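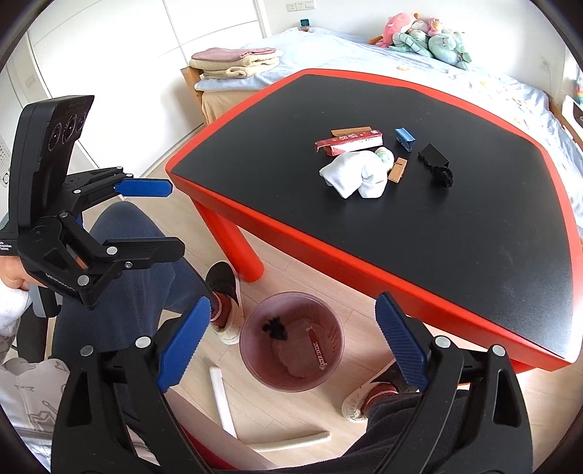

So is Sorcha Guthrie really going back on tour? She is, starting in April, with a short run of small rooms and none of the old hits promised.

That's the short version. The long one is messier, and it starts with a coat.

The coat, if you were anywhere near a radio back then, you remember. Floor length, mustard yellow, fake fur at the cuffs. She wore it on the sleeve of "Undholm," she wore it to every awards show that would have her, and she wore it in the video where she walks out of a diner and never looks back. Girls cut up their moms' curtains to get the same color. The coat had its own fan mail. Really.

Then she stopped. No farewell show, no statement, no sad interview on a couch. Just a canceled festival slot and a long quiet.

"I was tired and I had a bad knee," she says now, over the phone, eating something. "People wanted it to be a bigger story. It was a knee."

Guthrie has been living near Flodby, where she writes in the mornings and fixes up a house that she says is winning. She talks fast. Asks more questions than she answers. Wants to know if the sound guy from the old Pringle shows is still working (he is, he's doing theater now) and whether anyone still buys CDs.

The new record is called Tellden. Nine songs, mostly piano, one with a brass band that got lost on the way and turned up four hours late. It was made in a rented hall with the heat off. You can hear it too - there's a sniff at the start of track three that she refused to cut.

Is it good? Parts of it are very good. "Second Kettle" is the best thing she's written, a slow angry song about dividing up a kitchen. "Marla's Dog" goes on too long. The closer has no chorus at all and I've had it stuck in my head since lunch.

What it isn't is a nostalgia record, and some fans are going to be mad about that. The message boards already are. One thread about the setlist hit 926 replies before anyone had heard a note, most of them begging for "Undholm."

Will she play it? Long pause on the line.

"Maybe once. If the room's nice to me."

The rooms are tiny. The opening night holds 600, and that's the big one. The smallest holds 100, upstairs over a bar, with a stage she describes as "a shelf." Her old manager wanted arenas. She has a new manager.

The band is her and 2 others, a drummer and a woman who plays everything else. They've been rehearsing after dinner because the drummer has a day job and wont give it up. Guthrie thinks thats smart. She wishes she'd kept hers, which was at a shoe store, and which she was apparently great at.

Tickets went in a morning. There was some grumbling over the resale prices, and she's asked for names to be checked at the door, so bring ID. More dates? "Ask me after the first one." Summer festivals have called. She hasn't called back yet, says she keeps meaning to.

And the coat. You have to ask about the coat.

She gave it away, it turns out, to a cousin who wanted it for a school play, and the cousin's kid wore it as a lion. It came back missing a cuff. Now it hangs in the hall in Flodby and the cat sleeps in the bottom of it.

She wont be wearing it on tour. She tried it on in the winter, just to see, and the shoulders were wrong. "Very heavy," she says. "I forgot how heavy. I used to dance in that thing."

Then the kettle goes in the background and she has to run, the plumber's there, can we do the rest by email. We never did do the rest. Tellden is out the week before the first show.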